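Prilside handheld gripper kit, two-unit set

We've had the Prilside kit since June and used it most working days, so this covers more than first impressions. It's a pair of handheld grippers for recording tasks by hand and turning those recordings into training data for an arm. We bought ours through Esham, and it came in one box with printed instructions.

Setup

Plan on a morning. Pairing the two units took 12 minutes, but calibration failed twice before it went through. The manual skips a step on the clock sync – do it before you mount the markers, or you'll be taking them off again.

In use

Most of our sessions are simple tabletop jobs: wiping, moving bottles and jugs, picking up cloths. Over one week we recorded 148 takes and threw out 31, mostly for lost tracking when someone turned a marker too far from the other unit. Cloth is where this kit does well. The fingers close evenly and hold a crumpled rag clamped between them.

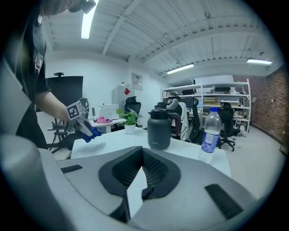 Comfort and battery

The grip is fine for an average hand and too wide for a small one. My wrist starts to complain after some 54 minutes, well before the battery runs low. The trigger spring is stiff, and Prilside doesn't sell a lighter one.

Compared with the Lasside

We used a Lasside set before this. It was lighter and the software was easier to learn, but the fingers slipped on fabric. If you mostly handle rigid parts, the Lasside is still worth a look.

Verdict

Four out of five. I'd buy it again for cloth work, and I'd ask Esham for spare finger pads with the order – they took weeks to arrive on their own.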